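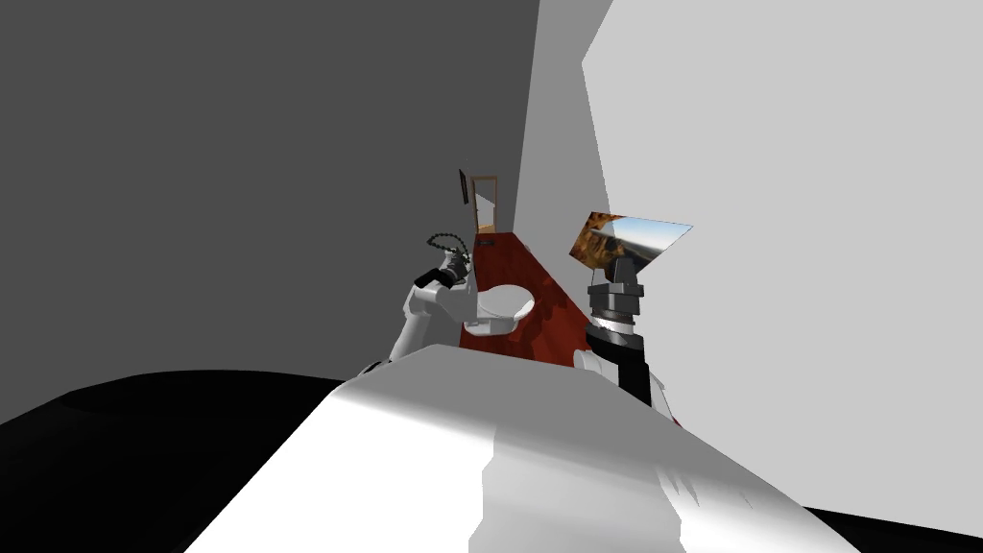
## Kovdale 목재용 하드왁스 오일 – 제품 안내

제조사 설명서에는 "한 번만 발라도 평생 보호"라는 문구가 있습니다. 저희는 그 말을 믿지 않습니다. 한 번 발라서 평생 가는 마감재를 본 적이 없고, Kovdale도 예외라고 볼 근거를 찾지 못했습니다. 그래도 판매 목록에 남겨 둔 것은 냄새가 덜하고 덧바르기가 쉬워서입니다.

### 규격

| 항목 | 내용 |
|---|---|
| 용량 | 1000 ml / 2000 ml |
| 품번 | 2118 |
| 광택 | 무광, 반광 |
| 용도 | 실내 가구, 문짝, 선반 |
| 희석 | 하지 않음 |

품번은 두 용량이 같습니다. 주문서에 용량을 꼭 따로 적어 주세요. 안 적으시면 작은 통으로 나갑니다.

### 색상에 대하여

카탈로그의 색상표는 참고만 하세요. 같은 "적갈색"이라도 자작나무에 바르면 분홍빛이 돌고 호두나무에 바르면 거의 검게 보입니다. 붉은 계열은 특히 심해서, 문짝 하나를 다 칠하고 나서야 생각보다 어둡다는 걸 알게 되는 분이 많습니다. 안쪽 면이나 자투리에 먼저 발라 보고 하루 지난 뒤에 판단하세요.

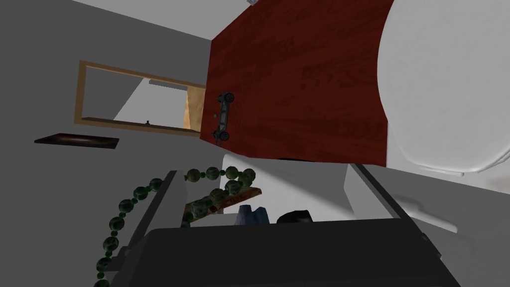

손잡이는 떼고 작업하는 편이 낫습니다. 마스킹 테이프로 충분하다는 글이 많지만, 오일은 테이프 밑으로 스며들고 나사 주변에 테두리가 남습니다.

### 바르는 법

1. 180방 사포로 결을 따라 갈고 먼지를 닦아 냅니다.
2. 보풀 없는 천으로 얇게 폅니다. 설명서의 권장량은 많습니다. 절반이면 됩니다.
3. 5분 뒤 남은 오일을 전부 닦아 냅니다.
4. 다음 날 한 번 더 바릅니다.

오일이 묻은 천은 자연 발화할 수 있습니다. 뭉쳐 두지 말고 물에 적셔 밀폐 용기에 버리세요.

### 비교

Prodance 제품은 더 빨리 마르는 대신 덧바른 자리가 표가 납니다. Gevach는 값이 두 배 가까이 되는데, 저희 작업대에서 써 본 바로는 그만한 차이를 못 느꼈습니다. "친환경"이라는 표시는 세 회사가 다 쓰고 있고, 무엇을 기준으로 한 말인지 적어 둔 곳은 없습니다.

### 주문과 반품

금요일 오후에 들어온 주문은 다음 주에 발송합니다. 개봉한 통은 반품이 안 됩니다. 색이 걱정되면 담당자 Jhonatan Salazar에게 소량 견본을 요청하세요.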